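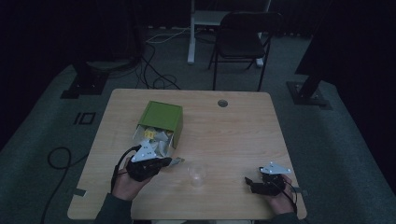
**Progress report: Lumlow packing and unpacking study, March**

Submitted to the Maludell program office by Fengying Lu

Work in this period covered the unpacking of small household goods from cardboard boxes padded with crumpled paper. Of the 77 sessions planned, 72 were completed. The remaining sessions were postponed when a shipment of box stock from Hekance arrived short, and they have been moved to the next period at no added cost.

Jinfeng Dong prepared the written procedure. It asks that each box be placed on the left side of the table with its opening toward the worker, and that items be set down clear of the paper. Clear plastic cups remain the most frequent item on the packing list, followed by small toys and kitchen tools.

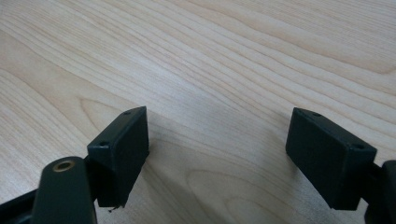
The tables approved in the last report are now in regular use. They have light wood tops with a smooth finish, and Leobardo Tovar has asked that they be wiped with a dry cloth only -- the spray cleaner supplied with the room is to be returned.

Spending on packing materials stood at $1,383 at the close of the period, within the approved budget line. Six boxes were retired for torn flaps and will be recycled.

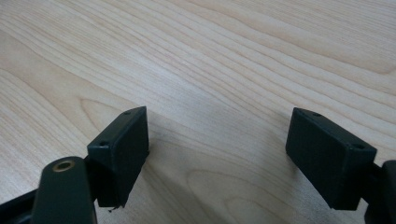 Two matters require a decision from the program office. Muchen Bai requests approval to reuse clean packing paper between sessions, and Faraji Lyimo requests a second storage shelf for items awaiting repacking. Quotations for the shelf are attached as Annex B. The revised schedule will be sent once the office has replied on both points.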